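19/07/2019

I've been putting off the corner by the back wall for most of July. It started as a spot for charging things and turned into a spot for leaving things, and by last week I was stepping over it. So I gave it a morning.

The first job was the floor. It's a grey marble pattern, which I chose because I thought it would hide dirt, and it does until the light falls on it. Then every crumb shows. I swept once, thought I'd finished, and found more grit when I knelt down to move the power strip. The strip is the blue one with the white sockets that take nearly any plug. I bought it from Ghasemi when we moved in and it has been on the floor ever since, collecting fluff at the end where the little vents are.

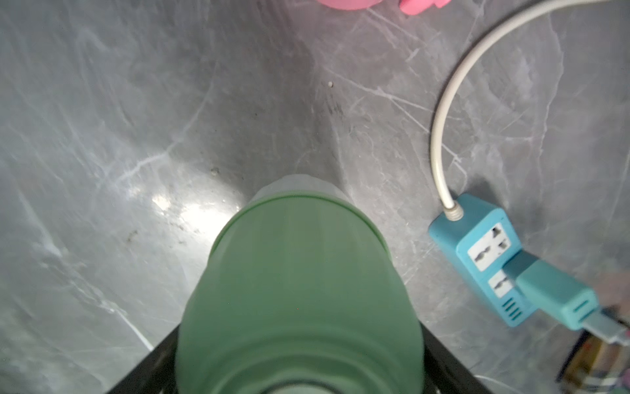
Tahmineh Nazari wrote under my last post that a power strip should be unplugged and wiped with a dry cloth, vents included, before anyone sweeps near it, as a brush only pushes the dust further in. She does hers every 18 days. I won't manage that, but I have switched to a dry cloth and will try to remember the order.

The wallpaper I've left alone. It's the Brelline one, dark teal with pink, orange and pale blue flowers, and I had 530 cm left over from the hall, enough to do all the sides. The pattern is busy and I was told I'd tire of it. I haven't yet.

The black hook rack has stayed too, in the middle of the rail. I'd like to use it for cables, but the hooks are small and thick leads slide off - I may try loops of ribbon.

That leaves the things on the floor. The teddy in the light blue shirt needs a shelf, and so does the round pink thing that looks like a clock. For now they share the floor with the power strip and its white cable.

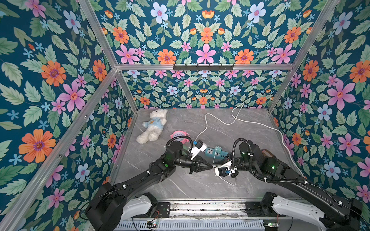
## Still to do

- Fix the strip to something so it stops wandering.
- Measure for a shelf. The Watar one is 600 mm wide and may be too long.
- Clip the cable along the wall.
- Wash the bear's shirt by hand, in cool water.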